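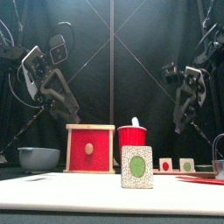
Notebook 4, p. 60

August, started after lunch

Okoth integrated amplifier, the one from the Lestton shop. Complaint on the paper: "left channel goes away, comes back when I turn the volume." Serial ends with 3782. I write this entry longer than usual so that Femi Haruna can continue if I am not in the workshop tomorrow.

First I did not open it. I connected the CD player and the old test speakers and listened for twenty minutes. Left channel was fine in the beginning, then it became thin, with a kind of sand on the voices, and then it was gone. I touched the volume knob and it came back at once. Everybody would say now that the volume potentiometer is dirty. I also said it. I cleaned it with the contact spray, turned it many times from end to end, waited for the spray to dry, and listened again. Same fault after a quarter of an hour.

So the potentiometer is maybe a little guilty but it is not the main problem. My mistake was that I believed the complaint paper too much. The customer turns the volume up, the level goes up, and this wakes up the contact somewhere else. This is typical for a relay. With very low signal the oxide on the contact is not broken through, and with a louder signal it is.

Test: I left the volume knob alone and made the output of the CD player louder. Left channel came back also. Then I knocked on the top cover near the speaker terminals with the handle of the screwdriver. It came back and stayed for several minutes. So speaker relay, I am almost sure.

Opened the cover. Inside it is clean, a little dust at the heat sink, no swollen capacitors that I can see. Someone was here before, because two screws at the rear panel are a different type and one of them has a damaged head. The relay is the original part, with a clear plastic case, so it is possible to look at the contacts. The left pair is dark, the right pair looks normal.

Measured over the closed contacts with speakers connected and music playing. On the right side the voltage drop is too small to care about. On the left it jumps up and down and I could not write one honest number. I tried three times and then stopped.

What I did not do: I did not file the contacts. I know that in Prerkport they do it with fine paper, and the amplifier plays nicely when it leaves the building. But the plating goes away together with the dirt and the set comes back next winter. New relay only. Same coil voltage, same pins, and please check the pin distance with the caliper before ordering, the last time we got the wide one and I had to bend the legs. This looked terrible.

While it was open I checked the idle current. Right channel is where the service sheet wants it. Left is a bit low, but steady. I did not adjust it yet. I want to do this after the new relay is in and the amplifier has played warm for one hour with the cover on. If somebody adjusts it cold, it will be wrong again when it is warm.

DC at the speaker outputs: only a few millivolts on both sides. Good. This means that the protection circuit is not switching the relay off because of a real fault. I also watched the coil voltage in the moment when the left channel disappeared, and the coil was pulled in all the time. I am happy that I measured this, it saves the discussion.

Phono input: there is hum, but small, and the same with the shorted plugs. I think it was always like this in this model. Not on the complaint paper, so I leave it. I will mention it to the customer by phone.

Open things:
Order relay from Pralville, two pieces, one for the drawer.
Ask the shop if the customer uses the second pair of speaker terminals. If yes, both relays should be changed.
Replace the bad screw at the rear panel.
After the repair, one hour warm, then idle current left, then right again for control.
Listening test at low volume in the evening, when the street is quiet. The fault shows itself best when it plays softly.

Price: I told the shop not more than 200 with everything. The relay is cheap, it is the time which costs. If the second relay is also needed I would stay with the same price, because the board must come out in any case.

17:40, small addition. I let it play softly on the right channel only, with the left speaker disconnected, during the time I was cleaning up. No dropout on the right. Cover is on the amplifier but not screwed, the screws are in the small tin lid on top of it. Please do not lift it by the cover.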